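Prestow Wet Clean Kit for 45s and LPs

Item no. 862
In stock, ships in 3 days

OK so this is the kit we get the most calls about. It's for 7 inch singles first and LPs second. If you buy old 45s by the box you know what they're like — jukebox grime, somebody's initials in ballpoint, forty years of garage. A dry brush moves that stuff around. This gets it out of the groove.

What you get

Prestow fluid, one bottle, concentrate
Goat hair brush, wide
Label guard, screw-together, with the 45 size insert
2 drying cloths
Drip tray
Instruction card (the new one, the old card had the mix wrong)

Mix is 1 part fluid to 10 parts distilled water. Distilled. Not tap, not spring water from the fridge. Mix only what you'll use that day.

Styrene warning. Lots of US singles from the fifties and sixties are styrene and not vinyl. The fluid has no alcohol in it so it's fine for both, but if you swap in some other cleaner and it has alcohol, you can wreck a styrene side for good. Same goes for shellac 78s. Glued-on paper label and a flat, sharp looking edge usualy means styrene. When in doubt stick to our fluid. 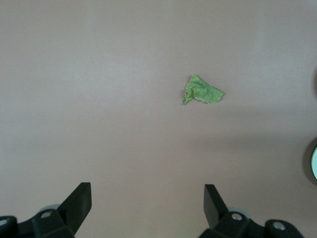

The label guard is the part people lose. We sell it by itself, item page is under Dandness Parts, same thread, fits the old Prestow guard too. Tighten by hand only. If water gets past it the rubber ring is probably in upside down, the flat side goes toward the label.

Drying: stand the record up, don't lay it on the cloth. Give it a good half hour before you play it. New inner sleeve after, please. Putting a clean record back in the original dirty sleeve is a waste of your evening.

Does it fix scratches? No. Groove wear? No. It takes care of dirt, fingerprints, old smoke film and most of the crackle that comes from those. A worn out copy will be a clean worn out copy.

From buyers

"Ran both sides of a scratchy girl group promo through it and could finally hear the tambourine. Label stayed dry." — Guilan Jiang

"Brush sheds a little the first couple times. Fine after that." — Hanyu Xiong

"Wish the bottle was bigger, I do a lot of LPs." — Lai-ching Lo

Re the bottle, larger refill is coming in April. No price yet, don't ask Shuzhen, she doesn't know either.

Not included: inner sleeves, distilled water, drying rack. The Monditar rack holds 10 and works with 7 inch if you flip the pegs.

Returns within 3 weeks if the fluid is unopened. Opened fluid we can't take back, sorry — brush and guard we can.

Page updated February 18, 2019. Questions to Zixuan Wei at the order desk.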